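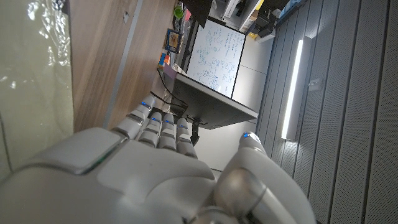 Prapai Yimyam

When we started the Grudel controller last year, we had one process that did everything. It read the joint encoders, ran the grasp planner, talked to the wrist camera and sent commands to the five digits of the hand. It was easy to write and very difficult to repair. If the camera driver was slow for a moment, the fingers were also slow, and we spent many evenings looking for a fault in the wrong part of the code.

Since February the controller is divided into two. The lower half, which Damián Paredes wrote almost alone, runs the position loop for each finger and the thumb and does nothing else. It does not know that there is a camera. The upper half takes the images, decides on a hand shape and sends it down as a short list of targets with a time limit. If no new list comes within 80 milliseconds, the lower half holds the last position and reports it in the log. We discussed for a long time if it should hold or relax the fingers, and Renata Urrutia still prefers relaxing. It is one line in the settings file, so you can try both.

The part I want to write about is the orientation of the wrist image. The camera turns with the forearm, and at many poses the room arrives on its side, with the desk standing up like a wall and the ceiling next to it. A person looking at it understands after one second. Our segmentation did not. In the first tests it was confident that a desk was a cupboard door, and the planner then wanted to approach it from the front.

We first tried to train our way out of this with rotated copies of the data. It helped a little, but the training became long and the small objects became worse. Now we take the forearm angle from the kinematics, turn the image before it goes to the network, and turn the masks back afterwards. Aldana Salinas recorded 141 arm poses to check it, with the hand open and closed. Before the change 26 of them gave a wrong support surface. After it we have four, and in all four the monitor covers most of the desk edge.

There is one more problem, which is our own fingers. They take a large part of the view and they have small blue lights on them. The self-mask is now drawn from the joint angles — not learned — and we made it slightly wider than the real shell. You lose some pixels near the fingertips. For pinch grasps this is not so good, and I would be glad to hear from anybody who has solved it better.

The viewer in Flodus can show the raw image and the turned image together, with the mask on top. Please update it before you open new logs, as the old version reads the angle with the opposite sign. Rokeya Herath has put the 3000 frames we use for regression on the shared drive, in the folder "wrist_turned".

Contact the newsletter desk | © Trilton Robotics Software Group | Back to top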